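How to stock a play kitchen from charity shops and boot sales

If you have a small child and a free Saturday-ish sort of morning, I can't recommend this enough. A play kitchen is the one toy in our house that has been used every single week, and nearly everything in it came second-hand. The unit itself matters far less than what goes on the shelves, so this page is all about the bits and pieces: what to look for, how to clean it, how to mend it and how to keep it from taking over your floor.

Start with what you want them to cook

Before you go out with your purse, pick a couple of meals. I mean it! My first haul was a carrier bag of odds and ends that had nothing to do with each other, and my daughter looked at it, took out one spoon and wandered off. The second time I went looking for breakfast. A plate, a cup, a bowl, something to heat things up in and something to pour. She played with it until bedtime.

Breakfast and a picnic tea are good ones to begin with, as they share most of the same crockery. Soup is brilliant too (it needs nothing but a pan, a ladle and whatever they feel like throwing in). Leave cakes for later. Cake sets are lovely but they come with a lot of tiny decorations, and you will be finding those under the sofa for years.

Where to look

Boot sales are best for big mixed boxes. Get there early, and ask at the stalls with children's clothes even if there are no toys out, as there is often a box still in the car. Our nearest big one is at Skerkham, in the field behind the bus depot, and in June it is packed from end to end.

Charity shops are better for single good pieces. Look on the household shelves as well as the toy shelves. A real egg cup, a small colander or a little milk pan will outlast most toys, and children love having the proper thing.

Toy libraries sell off old stock now and then. The one at Brumov Hall let me have a whole crate of play food when they changed theirs over, and I am still working through it.

What to buy and what to leave

Buy plain, chunky pieces in one solid material. Bowls, cups and plates with no stickers or paint are easy to wash and hardly ever break.

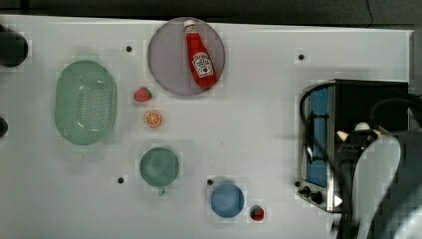 Play food is a bit more of a gamble. Hard, hollow pieces are fine as long as the seams are tight. Give each one a squeeze and a shake next to your ear. If it rattles and it isn't meant to, something has come off inside, and if it sloshes, put it straight back. Felt food is wonderful if it has been looked after, but smell it first.

Leave anything with flaking paint, cracked edges or a battery cover that won't screw shut. Leave anything that would fit inside a toilet roll tube if there is a child under three about. And be careful with really old toys. I have a tin tea set from 1987 that I adore, but it lives on a high shelf, as the edges are sharp and I have no idea what the paint is made of.

Cleaning it all

This is my favourite part, and I know how that sounds.

Sort everything into two piles, washable and wipeable. Washable means it has no holes, batteries, cardboard or wood. Put that lot in a bowl of hot water with washing-up liquid, leave it for as long as it takes to drink a cup of tea, then go over it with an old toothbrush. Rinse well and dry on a towel, turning things over halfway so the water can run out.

Wipeable is everything else. Wring a cloth out hard in soapy water, wipe, then wipe again with clean water and dry straight away. Never soak wood, it swells and splits along the grain.

Sticky patches left by price labels come off with a dab of cooking oil. Rub it in, wait, wash it off. Felt pen is harder. Try toothpaste on a cloth, and if that doesn't shift it, call it pattern.

Small repairs

Loose knobs usually need a longer screw. Take the old one to the shop with you. For splits in wooden pieces I use Gralau wood glue, clamp with a thick elastic band and leave it overnight. Sand the edges with a fine 200 grit paper until you can run a finger along without catching.

Broken plastic isn't worth gluing, in my view. It goes again in the same place and leaves a sharp bit.

Putting it away

Shallow trays beat deep boxes every time! In a deep box all the good things sink, and the whole lot gets tipped out to find one spoon. I use a pair of low trays, one for crockery and one for food, and swap the food every few weeks so that it feels new. The spare food goes in a pillowcase at the bottom of the wardrobe.

If you do end up with too much, split it into bundles by meal and pass them on. A little breakfast set tied up in a tea towel makes a really lovely present.

Miettinen Home Notes | Contact | Copyright 2021 | Back to top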